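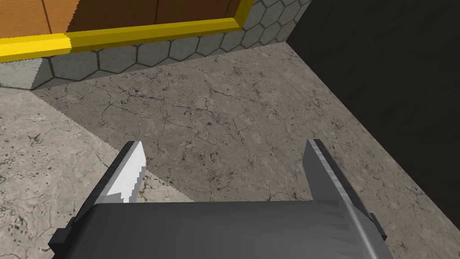
Simulación: pinza abierta sobre suelo gris agrietado

Foro Castellanos > Comer fuera > Menús y sitios baratos

Tema: ¿Merece la pena el menú de mediodía de Brelta?

tarta_fria
Buenos días a todos. Escribo desde hace poco en este foro y pido disculpas si cometo algún error, el español no es mi primera lengua. Quisiera preguntar por el restaurante Brelta, el que está al lado del mercado. Fui dos veces en diciembre y tengo una opinión dividida. La primera vez comí unas lentejas excelentes y un bacalao correcto. La segunda vez el arroz estaba pasado y tuvimos que esperar mucho tiempo por el café. ¿Es normal esta diferencia? Me gustaría llevar allí a mis suegros y no quiero equivocarme.

piparra77
Depende de la hora. Si llegas a la una y media, bien. A partir de las tres te dan lo que queda. El arroz no lo pidas nunca tarde, ni allí ni en ningún lado.

mesa_del_fondo
No estoy de acuerdo. Yo voy a las tres casi siempre porque salgo tarde del trabajo y he comido bien. Lo que pasa es que han cambiado la carta y los guisos ya no son todos de la casa. Las croquetas, por ejemplo, antes eran otra cosa.

piparra77
Las croquetas son las mismas de siempre. Las pido cada semana.

mesa_del_fondo
Pues tendremos paladares distintos. A mí me saben a harina.

tarta_fria
Gracias por las respuestas. La segunda vez llegamos, en efecto, después de las tres, así que puede ser eso. Las croquetas no las he probado todavía. ¿Alguien conoce también Zorura? Me han dicho que el menú es un poco más caro, pero que incluye postre y café – en Brelta hay que elegir entre uno y otro.

cuchara_honda
Zorura sí, sin dudar. Las raciones son más pequeñas, eso es verdad, pero el pescado es fresco y el pan es pan de verdad. Para ir con los suegros lo veo mejor, hay menos ruido. Reserva, eso sí, porque el comedor es pequeño.

piparra77
Menos ruido porque va menos gente, y va menos gente porque sales con hambre. Con los precios de Zorura yo espero por lo menos un segundo plato en condiciones.

cuchara_honda
Hombre, con hambre no he salido nunca. Si quieres comer para dos días, ve al Elance, que te ponen el cachopo que no cabe en el plato.

limon_y_sal
El Elance está cerrado por obras, pasé por delante la semana pasada. Y a favor de Brelta digo una cosa: la tarta de queso. Si hay que escoger entre postre y café, postre.

tarta_fria
Muchas gracias, es muy útil para mí. Mi suegro come mucho y mi suegra come poco, de modo que los dos sitios tienen un problema – pero creo que reservaré en Zorura y pediremos una ración para compartir antes del menú. ¿Saben si aceptan reservas por teléfono o solamente en persona?

cuchara_honda
Por teléfono, pero llama por la mañana, antes de las doce. Durante el servicio no lo cogen.

mesa_del_fondo
Y pide las alcachofas si las tienen. En eso sí que no hay discusión.

piparra77
Las alcachofas están buenas, lo admito.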